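부엌 작업대 로봇 안전 점검표, 코멘트 붙임
점검일: 2023년 3월 1일
장소: 프로스타노 시험 주방
점검자: 나 / 확인: Annelore Rothe

지난번 점검표가 너무 딱딱하다는 말을 들어서 이번엔 그냥 말하듯이 적어요. 판정은 적합, 보완, 부적합 이렇게만 씁니다. 코멘트가 긴 항목은 제가 할 말이 많았다는 뜻이니까 바쁘신 분은 판정만 보고 넘어가세요!

1. 비상정지 버튼
판정: 적합
양쪽 버튼 다 눌러 봤고 팔이 바로 섰어요. 다시 켤 때 초기화 순서가 벽에 붙은 안내문이랑 조금 다르던데, 안내문이 옛날 버전이에요. 새로 뽑아 주세요.

2. 사람 출입 구역 표시
판정: 보완
바닥 테이프가 한쪽 모서리에서 들떴어요. 저도 거기 발이 한 번 걸렸습니다(로봇보다 테이프가 더 무서웠어요). 7월 이전에 전체 교체하기로 했던 건데 그냥 당겨서 하면 좋겠어요.

3. 팔 속도 제한
판정: 적합
사람이 옆에 있을 때 쓰는 느린 모드로 설정되어 있음. 느리긴 정말 느려요. 접시 하나 꽂는 걸 보고 있으면 제가 가서 설거지를 다 해 버리고 싶어집니다. 그래도 속도를 올리자는 Ehlers 쪽 제안은 이번에도 반대예요. 그릇 깨지는 것보다 손가락이 먼저니까요.

4. 그리퍼 잡는 힘
판정: 보완
접시는 괜찮았는데 머그잔 손잡이에서 힘 조절이 들쭉날쭉해요. 같은 잔을 20번 걸게 했더니 14번은 깔끔하게 걸렸고 나머지는 걸이에 부딪히거나 손잡이를 헛짚었어요. 사람이라면 눈 감고도 하는 일인데 말이죠. 손가락 패드 닳은 것부터 확인해 주세요. Mandier에서 받은 여분이 서랍에 있습니다.

5. 식기 재질
판정: 적합
날이 선 것, 금 간 것 없음. 유리컵은 아직 과제에 넣지 않기로 했고, 팔이 가는 경로에서 떨어뜨려 두기로 한 것도 그대로입니다. Annelore는 이제 유리도 해 보자고 하는데 저는 4번이 해결되고 나서 얘기하고 싶어요.

6. 열기구
판정: 보완
제일 오래 본 항목이에요. 토스트 과제는 전원을 뽑은 상태로만 연습하는 게 원칙이고, 실제로 굽는 시험은 담당자가 옆에 서 있을 때만 합니다. 그런데 기록지에 전원 상태를 적는 칸이 없어요. 칸 하나만 추가해 주세요. 빵을 슬롯에 넣는 것까지는 꽤 그럴듯하게 하는데, 탄 냄새가 나면 멈춰야 한다는 걸 이 기계는 모르거든요. 제가 2014년에 산 우리 집 토스터도 모르긴 하지만 그건 적어도 팔이 없잖아요.

7. 케이블 정리
판정: 보완
손목 쪽 케이블이 고리처럼 늘어지는 건 움직임 때문에 어느 정도 필요해요. 다만 가전 코드까지 매트 위로 내려오면 팔이 지나갈 때 걸릴 수 있으니 코드는 뒤로 빼는 쪽이 좋겠어요.
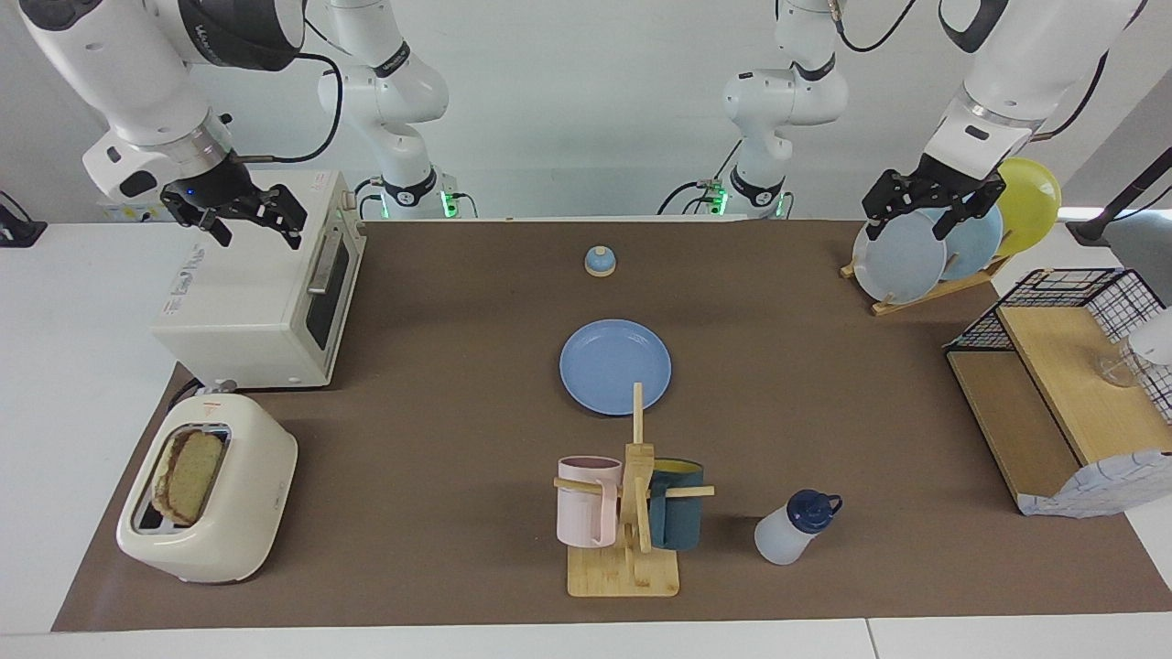
코드 고정용 클립은 Pradasia 카탈로그에 있는 제일 싼 걸로 충분합니다. 비싼 거 사지 마세요, 어차피 금방 잃어버려요.

8. 작업대 정돈
판정: 적합
식기 건조대, 머그 걸이, 눌러 짜는 병 같은 게 한 매트 위에 다 올라가니까 좁아 보여도 진짜 부엌은 이것보다 더 복잡하죠. 저는 이 정도 어수선한 건 그대로 두는 데 찬성이에요. 깨끗하게 비운 상에서만 잘하는 로봇은 우리 집에선 하루도 못 버틸 테니까요. 천 종류만 조심해 주세요. 그리퍼에 끼면 빼는 데 한참 걸려요.

9. 시험 중 감독
판정: 적합
교대표대로 잘 돌아가고 있어요. 감독자 한 사람이 3시간 넘게 연속으로 보지 않기, 이건 계속 지켜 주세요. 저도 해 봤는데 나중엔 멍해져서 팔이 멈춰도 모르겠더라고요.

총평
그래서 이제 집안일을 맡겨도 되냐고요? 다들 점검 끝나면 그것부터 물어보시는데, 제 답은 접시 정리는 옆에서 보는 조건으로 가능, 머그잔은 아직, 토스트는 혼자서는 절대 안 됨이에요. 2, 4, 6, 7번 보완되면 저한테 메일 주세요. 4번은 제가 직접 와서 머그잔부터 다시 걸게 해 볼게요.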